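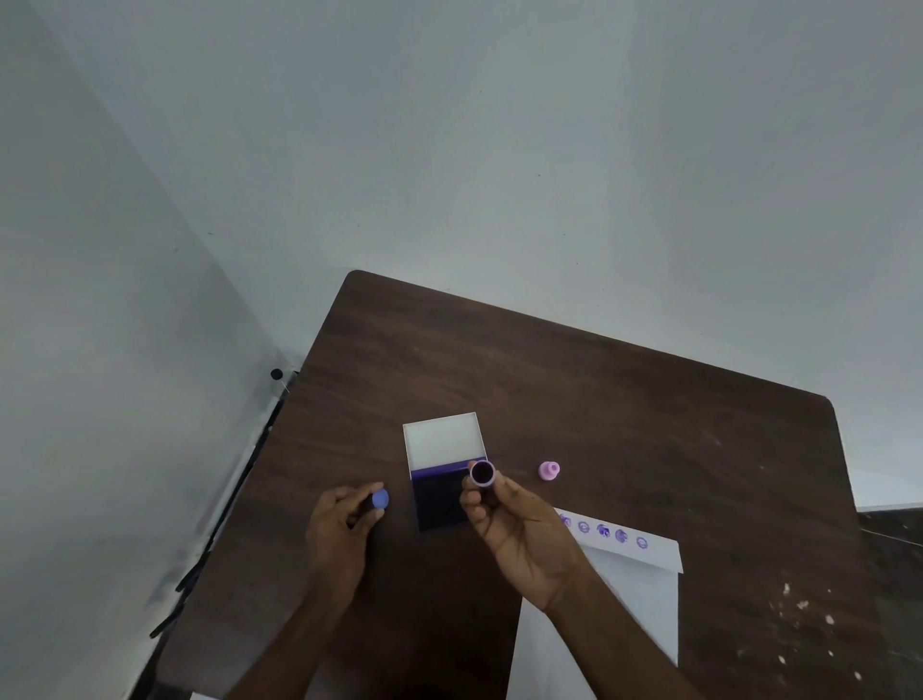 Skalia opens its Ham workshop for a day, and the robots mostly watch

2023-10-03

Skalia let the public into its workshop in Ham for an open day this week, promising "the next step in household and office automation." What visitors got was 18 minutes of a robot arm at work, a long talk, and a lot of time spent looking at people doing small jobs by hand.

The company, which builds its machines on arms supplied by Landix, says it wants a robot that can handle desk work: capping pens, sorting mail, stamping forms. To get there it records people doing those jobs and uses the recordings to train its software, called Preria. Stamping was the task it chose to talk about most. A person picks up a small round stamp, takes off the cap, presses the stamp on an ink pad and then on a sheet of paper, and does it again with the next one.

It is a better test than it sounds. The stamps are small enough to hold between thumb and fingers, and one hand often has to keep hold of a cap while the other does the inking. Purple marks in a row on white paper also make it plain how even the pressure was. Some come out dark and blotchy, others light and clean, and that is with a human doing it.

The arm had a harder time. Skalia ran it through six attempts in front of the crowd. It made a readable mark in 3 of them. Twice it missed the pad and pressed a dry stamp to the page, and once it knocked the stamp over and stopped until a member of staff stood it up again. It was never asked to take off a cap. Staff had done that before each run, something the handout did not mention and that came out only when a visitor asked.

The company called the result "in line with expectations" and said the arm does far better in its own tests. It did not hand out figures from those tests. Asked how many hours of recordings it had used, a spokesperson said 56 for stamping alone — a lot of footage for a job most of us picked up as small children.

There were also no clear answers on who would buy the thing. Offices that still stamp paper in bulk can already get machines for it, and those machines don't need a camera or a training program. Skalia says its arm will be worth the money because it can switch from one job to another. Nothing shown in Ham backed that up. The arm did one task, at one table, with everything laid out for it beforehand.

To be fair, the staff were open about the hand work, and visitors were allowed to stand close and ask questions while it went on. Several people said that was the most useful part of the day.

Skalia says it will start a trial with an office customer in six months. It would not name the customer, and it would not say whether the caps will be on or off. A second open day is planned for later in October, with mail sorting added to the program.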